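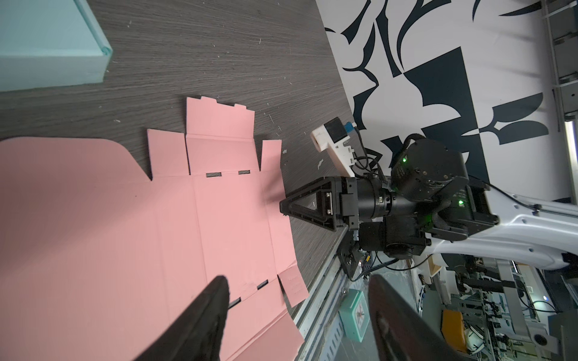 Container cold starts on Prultmont, second pass

Friday, morning

Notebook Runbooks Services On-call Search

Picking up from where Arash left the thumbnail service. The claim we were given is that moving it off our own two boxes and onto Prultmont's scale-to-zero tier costs us nothing in latency once the image is "warm enough." I don't know what warm enough means and the docs don't say. They use the phrase in one place and then talk about pricing.

Setup same as last time: the Dasetti image, unchanged, same Dockerfile, port read from the environment. Minimum instances set to zero. Concurrency left at the platform default of 80 per instance, which I suspect is wrong for us. Image resizing eats a whole CPU and I can't see how 80 of them sharing one is supposed to be fine.

Run 1. Sent 3000 requests through Hinds from the build machine, flat rate, no ramp. Median was good. The tail was terrible, and the tail is what people complain about. The slowest ones were all bunched in the first part of the run, when there was no instance up, and then there's a second bunch later that I can't put down to cold start at all. Autoscaler adding instances too late? It looks like it waits until the existing one is already choking.

Run 2. Same again with concurrency dropped to 2. Second bunch gone. First bunch worse, as more instances have to start at once and every one of them pays the full startup. So we moved the pain to the front. Cost estimate goes up too, but I don't trust the calculator on the console. It rounds in some way I haven't worked out, and it left out the egress line until I reloaded the page.

Run 3. Abandoned. Hinds was still pointed at the old revision. My fault, I had pinned the tag last week and forgot. Numbers deleted so that no one quotes them.

What takes the time at startup

Put timestamps at the top of main, after config load, after the font cache, after the listener is up. The platform's own share (pull image, make sandbox, whatever else) was 9 seconds on the worst one I caught, and I have no way to see inside that. Our share was smaller but not small. Most of it is the font cache. We load every font at boot for a watermark feature that one customer uses.

Pouran's view is that we should lazy-load the fonts and stop blaming the platform. She's half right. Lazy loading just means the first watermark request is slow, and that customer is the one who reads their latency graphs. But it would help everybody else, so I'm going to do it. Branch is up, tests pass locally, the golden-image test is flaky as always.

On "portable"

The pitch we keep hearing is that it's the open API underneath, so we could pick the service up and run it on our own cluster any time. I tried it. Took the exported service YAML and applied it to the Drustumano cluster. It was rejected on two annotations that only exist on the hosted version. Removed those, it applied, and then the service never became ready: the identity token comes from a metadata address that isn't there on our side. Got around it with a mounted secret. Ugly, and I wouldn't want to do it at night.

So the container is portable. It was portable before, that's why we put it in a container. The parts wrapped around it (auth, the log format, the way the queue pushes to it) are theirs. Somebody should write down how many of those we lean on before we move service number two. I would like that to be Arash, who has read more of the docs than I have. He thinks the token thing is a bug on their end and has filed it. No reply so far.

One more annoyance. Background work after the response is sent gets almost no CPU. We do the metrics flush there. Half the metrics from run 1 turned up late, some with the wrong minute on them, so any dashboard reading from that run is junk. The numbers I'm using come from the Hinds output only. There is a setting to keep CPU on all the time — billed, of course, for all the time, and then I'm not sure what we saved by leaving our own boxes.

Afternoon

Font change deployed to the test revision. One cold start by hand: faster. Did it again: slower than the first. Two tries is not a measurement, leaving it at that until I can script it with a proper idle gap in between. The platform won't tell you how long it keeps an idle instance around, so the gap is a guess. I let it sit for over an hour and it was still warm once, and cold after a coffee another time.

Not ready to agree to the May cutover. Told Pouran so. She wants a concurrency number before she'll argue about it.

To do:
- script cold starts, at least an overnight's worth
- try concurrency in between the two values I ran
- unpin the tag in Hinds
- ask who owns the watermark feature now
- move metrics flush to before the response, see what that costs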